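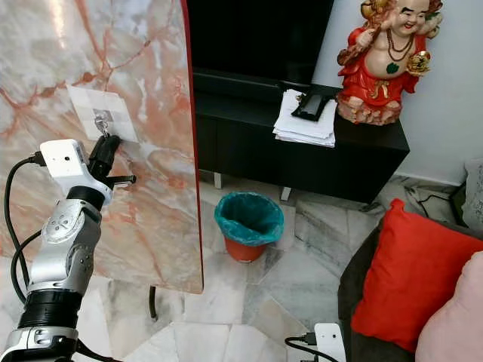
À quelle fréquence faut-il refaire le calibrage d'un bras équipé d'une caméra au poignet ? Chez moi, c'est après chaque démontage de la pince ou du support de caméra, et de toute façon tous les 40 cycles de travail.

Je reprends donc mon carnet de bord, avec deux bras qui tournent maintenant côte à côte (quel bonheur !). Le projet s'appelle toujours Wurnia, et la grosse nouveauté du mois, c'est que j'ai enfin une routine d'entretien qui tient sur une page. Avant, je réglais au petit bonheur, je relançais, je pestais, je recommençais.

Je commence par les câbles, courant coupé. Celui de la caméra doit garder une boucle assez large pour suivre le poignet jusqu'en butée. En janvier, j'en avais serré un trop près de l'articulation et l'image sautait dès que le bras se repliait. J'ai cherché deux soirées dans le logiciel avant de regarder le connecteur ! Depuis, je plie chaque bras à la main, lentement, en surveillant la boucle.

Ensuite, les vis du support. Il y en a 6 à contrôler sur mon montage, toujours dans le même ordre, avec le petit tournevis dynamométrique Fatateck que je me suis offert à Noël. Un trait de feutre sur la tête de chaque vis et on voit tout de suite si l'une d'elles a tourné.

Puis les doigts de la pince : un chiffon à peine humide, ouverture complète, fermeture complète, 8 fois de suite, en écoutant. Un petit claquement en fin de course, et je refais le zéro. J'adore ce moment, on finit par connaître le bruit de sa machine comme celui de sa vieille voiture.

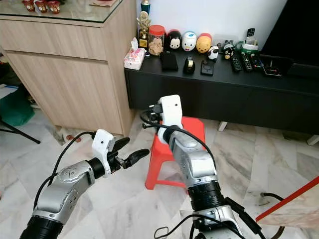 Les deux bras devant le tabouret rouge, côté console télé.

Pour le zéro commun, j'amène les deux pinces l'une après l'autre au même point de référence et je note l'écart. Au-delà de 2 mm, je recommence tout le bras fautif, sans chercher à compenser dans le code (j'ai essayé, c'est un nid à ennuis). Le fichier de réglage part ensuite dans le dossier Zoëga avec l'heure dans le nom, ça m'a déjà sauvé la mise.

Reste à recevoir les gaines spiralées commandées chez Wedico. Je pense les poser d'abord sur le bras gauche, c'est lui qui travaille le plus, et je vous mettrai les réglages de tension dès que j'aurai trouvé les bons.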